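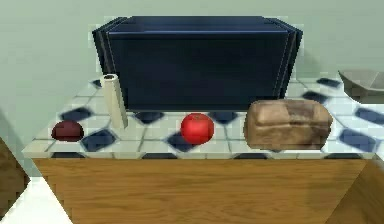
Vaturow, a company for home bread baking, announces today that its sourdough starter exchange will open to all households in the Ulberg area in June. The exchange lets people who bake at home give a part of their starter to a neighbor and receive advice, flour and a printed feeding calendar in return. Until now it was open only to people who had finished one of our evening classes. A starter does not ask for a special kitchen. A tiled counter with a wooden cabinet below, and a large dark blue box pushed back to the wall, is already a kitchen where a jar of starter can find its place. What it asks for is flour, water and a person who remembers it.

The exchange began two winters ago with 188 households. Today it has 689, and most of them joined after a friend or a relative brought them a jar. In the past year members shared 986 jars between them. Our goal for the coming year is 1000 households, and we believe the new rules will help us to reach it.

"When I came to Ulberg I did not know any person here, and my first starter was given to me by a woman on my stairs," said Da-eun Hwang, founder of Vaturow. "She wrote the feeding times on the back of an envelope. I still have this envelope. I would like that every new member receives the same kind of help, but with better handwriting."

How the exchange will work

A household that wants a starter fills in a short form at the Vaturow shop or on our website. The form asks for the kind of flour the household prefers, how often they bake and if they can collect a jar on foot. We then send them the name of a giver who lives near. The two households agree between themselves on a time to meet. The giver brings a small jar of active starter and the receiver brings an empty clean jar of the same size, so the giver does not run out of glass.
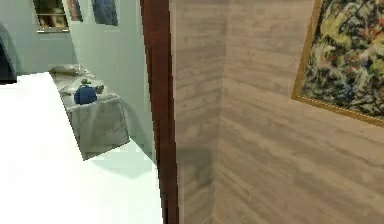

The new member also receives one bag of rye flour, one bag of strong white flour and the feeding calendar. The calendar covers the first six weeks. It has a column for the temperature of the room, because many beginners feed their starter by the clock only and then wonder why it is slow in a cold week. In a warm room the starter may need food twice a day. In a cool one, once is often enough, and in the refrigerator once a week.

All of this is free of charge for the first year. After the first year members pay a small yearly fee, which covers the printing and the flour for new households. Members who gave three jars or more during the year do not pay.

Three flours, three starters

The exchange will offer three kinds of starter. The first is a whole rye starter, thick and strong in taste, and it is the one we recommend to people who forget things. The second is a white wheat starter, softer and better for light loaves and pancakes. The third is a spelt starter called Duman, which we have kept in our own bakery since we opened. Duman is quick and a little difficult. It rises high and falls again in the same afternoon, and the baker has to be near.

We ask members not to mix the three kinds during the first six weeks. Later they are free to do what they like.
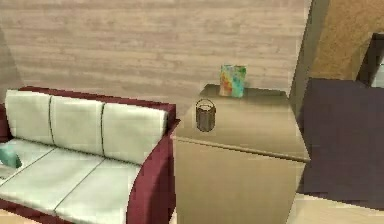

What happens if my starter dies while I am on vacation?

You can ask for a second jar at no cost, from the same giver or from another one. Before you ask, please take off the gray liquid and the top layer, keep one spoon from the bottom and feed it for three days with fresh flour and water. Many starters come back after this treatment. If there is pink or orange color, or any mold, please throw away everything and wash the jar with very hot water.

Help by telephone and new evening classes

From June the Vaturow telephone line will be open every evening from 6 p.m. to 8 p.m. Callers will speak with a baker from our own team. The most usual questions are about dough that spreads flat on the tray, a crust that is too hard for older people and a sour smell that is too strong. The answers to these three are also printed on the back side of the calendar.

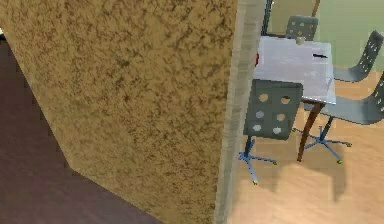 The evening classes will continue with the same program. There are two levels. The first level covers feeding, mixing and a simple loaf in a closed pot. The second level covers shaping, long cold proofing and baking with seeds and old bread. Each class has room for eight people, and participants take home the dough they made, to bake it the next morning. A class for parents with children is planned for the fall.

The flour for the exchange comes from the Skerodex mill, which also supplies our bakery. The mill will open its doors to members on one morning during the summer, and visitors can buy flour there in paper bags of two sizes. Places for the visit are given in the order of registration.

About Vaturow

Vaturow is a small bakery and baking school in Ulberg. It sells bread, flour and simple baking tools, and it organizes classes for beginners and for experienced home bakers.

Forms for the starter exchange are available in the shop during opening hours. Journalists who wish to visit a class or speak with Da-eun Hwang are kindly asked to contact the shop one week before.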